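Ticket 3361 – Pick and place task, simulated arm will not release the case
Project: Pustatard (student robotics project, simulation track)
Scene: tabletop with number board
Category: Simulation / grasping
Priority: Normal
Status: Closed
Opened: 18 October 2020

Problem as reported

The team's script runs through approach, grasp and lift without errors. At the place step the gripper gets the open command and the log prints "open OK", but the dark case stays with the arm. When the arm goes back to home, the case goes with it. The run is then scored as a failed place.

It does not happen every time. We ran the same script 30 times with the same starting layout and got the problem on 20 of them. The other runs finished normally. No change to the script between runs.

What we expected: case is set down on the wood next to the number board, fingers open, arm backs off straight up.

Setup

Scene package is Konard, the version handed out at the start of the term. Control script is our own, built on the class template. Lab machine is Bermúdez, and we also tried it on a team laptop. Physics settings are the class defaults. The grasp helper is turned on, as the template has it.

First reply – support

Please send the full log from one bad run and one good run, and a view of the arm stopped before the place step. Also tell us if you edited the case model or the board. A lot of tickets on this scene come from teams that scaled an object and did not scale its collision shape.

Reply – team

Logs attached. We did not edit any models. The case and the board are the ones that came in the package. The view is from run 20, stopped with the case still up over the table. 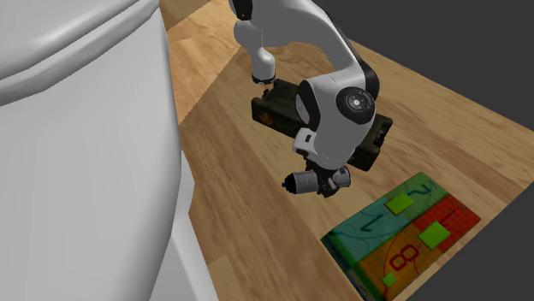
Run 20, stopped before place. Case up, number board at lower right.

The open command in this run is at step 131. Finger positions in the log change after that step, so the fingers do get the command. The distance between the case and the wrist does not change at all, down to the last digit.

Second reply – support

That last detail helps. If friction were holding the case you would see the distance drift a little. A fixed distance means the grasp helper still has its joint in place between the wrist and the case. The helper makes that joint when both fingers report contact, and it should remove it when both fingers report no contact.

Please try these in order and write down the result of each.

1. Turn the grasp helper off and run again. The case will probably slip, but we want to know if it ever gets stuck.
2. Turn the helper back on and print the contact list for both fingers on every step after the open command.
3. Open the fingers to the full limit instead of the value in the template.

Reply – team

Results:

1. Helper off. Case slipped out during the lift on most runs. It never stuck to the wrist after opening.
2. Helper on, contact list printed. On bad runs the left finger clears and the right finger keeps one contact with the case. On good runs both lists go empty within a few steps.
3. Full limit. Fewer bad runs, but we still got some.

We also moved the place point farther from the board in case a corner of the case was touching it. No difference, so we put it back.

The laptop gives the same pattern as Bermúdez – we don't think it is the machine.

Third reply – support

Agreed, it is not the machine. The right finger is keeping a stale contact. The helper reads the contact list before the physics step and not after it, and if the wrist is still moving when the fingers open, the old contact can be carried over again and again.

Two changes for you:

In the place routine, wait until the wrist speed is under the template's rest value before sending the open command. Right now your script sends it as soon as the target pose is reached.

In the helper file, move the contact check to after the step call. It is one line. Keep a copy of the old file.

Reply – team

Made both changes. First batch of 30 runs had no stuck case. We then ran with only the wait and not the helper change, and the problem came back on a few runs, so the helper line is the one that matters most. Both are in our branch now.

One side effect: the case now drops a short way before it settles, and on some runs it ends up turned slightly. Still inside the scoring area. We lowered the place height a bit and that took care of most of it.

Fourth reply – support

Good. The small drop is normal with the joint removed on time. If you want it cleaner, slow down the last part of the descent and leave the open speed alone.

The helper fix will go into the next Konard package, planned for November. Teams using the Pindo gripper script have their own copy of the helper file and need to make the same edit there by hand.

Resolution

Cause: contact check in the grasp helper was done before the physics step, leaving a stale contact on one finger and the joint in place.
Fix: check moved to after the step; wait for wrist to come to rest before opening.
Follow-up: add the edit to the Pindo setup notes. Open a new ticket if the case turns far enough to leave the scoring area.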